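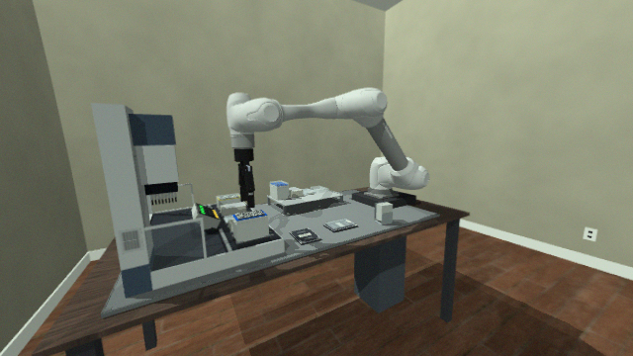
Can I trust the bake times in this collection?
Only for the pans listed with each recipe, and even then start checking early.

Milteo Cake Notes

A set of 574 plain-text recipe cards for layer cakes, sheet cakes and frostings, typed up from handwritten cards and the backs of Perkside newsletters. One recipe per file. Version 5.

What each card has

name: whatever the card said, spelling included
pan: size and shape, blank if the card didn't say
oven: degrees Fahrenheit
minutes: a single number
frosting: the name of another card, or none
source: Perkside, Multum or unknown

Known problems

The minutes field is the weakest part. A suspicious number of cards say 30, for everything from a thin sheet cake to a deep round. I think people wrote 30 when they meant "the usual," and I have left it alone because I can't prove it.

"Foolproof" appears in a lot of titles. I would ignore it. One foolproof buttercream calls for no butter.

The Multum cards give flour in cups and never say sifted or scooped. The conversion to grams in the older version assumed scooped, with nothing to back it up, so I took it out. If you still have that version, don't bake from the gram column.

Duplicates were matched by title only. "Schmieder Torte" and "Torte, Schmieder" are both in here, and they disagree on the eggs.

What was tested

I baked 30 of the cards, picked at random, in one home oven with a thermometer hanging from the rack. That tells you something about my oven. The decorating cards have not been tested at all, and "easy" on a piping card means easy for whoever wrote it.

Use

Fine for reading, searching and arguing over. Please don't print it as a cookbook without baking from it first. Corrections are welcome if you say which pan you used.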